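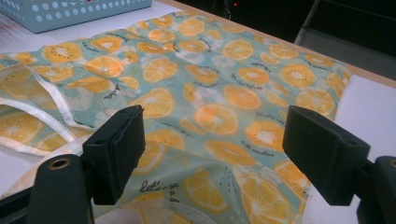
4.2 Folding and putting away kitchen textiles

We turn now to the part of the study that gave us, perhaps, the most pleasure to write up: what people do with the cloths, aprons and towels of an ordinary kitchen once the washing is done. The earlier sections dealt with sheets and shirts, where most households have a settled method, often learnt from a parent and rarely questioned. Kitchen textiles are a looser affair. They come in many sizes, they are wanted again within a day or two, and they usually live in a drawer that also holds string, candles and the spare corkscrew.

In the Vultby visits we followed 42 households through an ordinary washing day and asked them to talk to us, or to each other, as they worked. Between them they folded 161 kitchen items while we were present. We did not tell anyone how to fold, and we tried very hard (with mixed success, as readers who have sat at a stranger's kitchen table will understand) not to look as though we had a view on the matter.

Tea towels were dealt with quickly and almost without comment. The commonest method was to halve the towel lengthwise, halve it again, and then fold it in three so that it would stand on its edge in the drawer. Several people did this while walking across the room, and one went through a whole pile while explaining the bus timetable to us in some detail.

Aprons slowed everyone down. An apron has a shape that does not reduce neatly to a rectangle, and it has strings, and the strings are where the trouble lies. If they are left out they catch on whatever is next to them in the drawer; if they are tucked in too early they make a lump, and the layers above slide about. We heard a good deal of affectionate grumbling on this subject. Figure 3 shows a light, thin print with citrus slices on a pale green ground, spread on a white tabletop with one fold of the cloth turned over and a white strip, which appears to be a tie, running along it. Thin cloth of this sort was mentioned often in the interviews, as it creases easily and has little weight of its own to hold a fold in place.

Figure 3. Citrus-print fabric on a white tabletop, partly folded.

Three ways of managing the strings came up again and again. Some people laid them across the body of the apron first and folded everything over them. Others folded the cloth on its own and wound the strings round the finished parcel at the end, sometimes with a small bow, which we thought rather charming. A third group, smaller but firm in its opinions, did not fold aprons at all and hung them behind the door. Two households used both of the first methods on the same day and were surprised when we remarked on it.

We had expected the pattern on a cloth to matter very little. In fact, a lively print seemed to help some people find their way, and they spoke of bringing "the row of lemons" or "the stripe" to meet the hem. Others found just the opposite – a busy, scattered print hid the creases and the true edge of the cloth, so they worked by touch and ran a thumb along the seam before making the first fold. Plain cloths drew no such remarks from anyone.

The finished stacks were seldom tidy in the sense used by household manuals, and we do not think they were meant to be. When we asked what made a fold good enough, the answers were nearly always about the drawer: whether it would shut, and whether the cloth underneath could be got out without disturbing the one on top. This agrees with what we found at Trelomport, where the drawers were deeper and the folding, accordingly, a good deal more relaxed. We return to the matter of drawer depth in Section 4.3.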